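HSK 12: Housekeeping Basics
Unit 2 handout: Stripping and resetting a bed
Instructor: Shahla Ghasemi

Read this before the practice session. Bring it with you, along with the linen sheet from Unit 1.

Stripping
Take the pillows and blankets off first and put them on a chair or a clean cart, never on the floor. Pull the sheets loose at the corners and roll them toward the middle. Check the roll for socks, phones and remotes before it goes in the bag. Pillowcases go in the same bag as the sheets. Fleece goes in a separate one.

Checking the mattress
Look at the top and the seams. Report stains or tears on the Pindamik form, with the room number. Do not turn a mattress by yourself.

Blankets
Fold fleece in half lengthwise, then in half again, then bring the ends in until you have a thick stack. Keep the folded edge toward the head of the bed. Fleece will not hold a sharp crease, so don't press it flat. Run your hand over the top once and leave it.

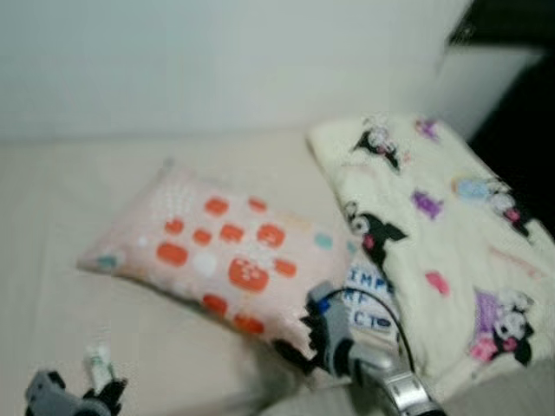

Pillows
Shake the pillow from the closed end of the case and push the corners out with your fingers. Printed cases are used in the children's rooms and plain white everywhere else. If a case has a top and bottom to its pattern, the top goes toward the wall. Set the pillow down last, after the blanket is in its place.

For next time
Read the section on fitted sheets. Waraporn Khunthong will teach that unit in room 654. Practice logs are due to her at the start of class, signed by your partner.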